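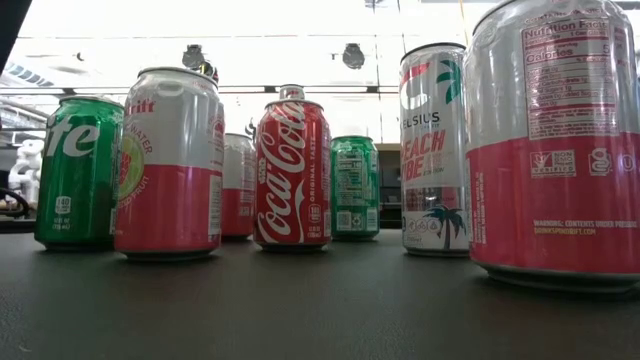 Cans on the gray bench top, Sprite at far left, Spindrift next to it.

October 23, 2021
Test kitchen notebook, Resirville
Entry: B. Fashola

Sweet potato casserole, holding trial. Continues the August work on the Gunmont account. Goal is a base that can be mashed a day ahead, held cold, topped and baked to order without weeping at the edges of the pan.

Stock: orange-fleshed sweet potatoes from Tufa, medium, one case. Skins sound, a few with soft tips. Tips trimmed before weighing. No curing date on the case; asked Tufa for it, no answer yet.

Roast. Whole, skin on, pierced, on sheet pans at 375°F, middle rack, until a skewer met no resistance at the thick end. The two largest needed another 12 minutes. Slipped the skins while warm. Nnamdi ran the peeled-and-boiled half of the case in parallel, 1-inch dice, started in cold salted water, drained and left in the colander until steam stopped rising.

Mash. Both lots through the food mill, medium disk. Butter, salt, brown sugar and egg identical between lots, per card 9. No milk in either. The August card had milk and I want it out of the way until the water question is settled.

Roasted: dense, holds a spoon track, darker. Some stringiness at the stem ends even after milling.
Boiled: smooth, pale, slumps off the spoon. Tastes thin next to the other. Nnamdi thinks more salt would close most of the gap. I don't agree but have not tested it.

Hold. Half of each lot into covered hotel pans, film pressed to the surface, walk-in at 38°F overnight. The other halves baked same day as controls.

Bake. 350°F, uncovered, pecan topping on at the start. Pulled at 160°F center. Same-day roasted took 59 minutes. Same-day boiled took longer and the topping was past where I want it by then. Overnight pans went in straight from the walk-in and were slow, as expected. Tented with foil once the pecans colored.

Results after resting 8 minutes on the rack:

Roasted, same day: clean edge, no liquid. Good.
Roasted, overnight: thin line of syrup at one corner, reabsorbed on standing. Acceptable.
Boiled, same day: liquid along two sides.
Boiled, overnight: liquid all the way around, bottom layer loose. Reject.

The Brarar oven is still running hot at the back left. Pans were rotated at the halfway point, so I don't think it changed the ranking, but the absolute times should not go on the card until the probe has been checked. Nnamdi put an oven thermometer on each rack and got a spread of almost 12 degrees front to back.

Topping. The butter-to-flour ratio on the card makes a sandy crumb that sinks on the boiled base and stays up on the roasted. Chilling the crumb before scattering helped on both. Oats not tried. Pecans chopped coarse; the fine ones went bitter in August and I saw no reason to repeat that.

Tasting notes (BF, NB): sugar is high for a side dish. The roasted lot would take a cut of a quarter without anyone missing it. Boiled lot needs what it has. Nutmeg reads stronger after the overnight hold in both.

Next:
- roasted only, sugar down by a quarter, overnight hold, repeat pans
- one pan with the egg left out, same hold
- try pulling the overnight pans out of the walk-in half an hour before baking, log center temp going in
- fine disk on the stem ends only, or trim further back
- NB to chase Tufa on curing date and whether the next case is the same variety

Scale drifted when the dish machine was running. Re-zeroed before each weighing. Needs to move to the other bench.

NB, added later: salt test on leftover boiled mash, cold. Better, still thin. Conceded.

Resirville Test Kitchen | Contact the kitchen desk | Back to top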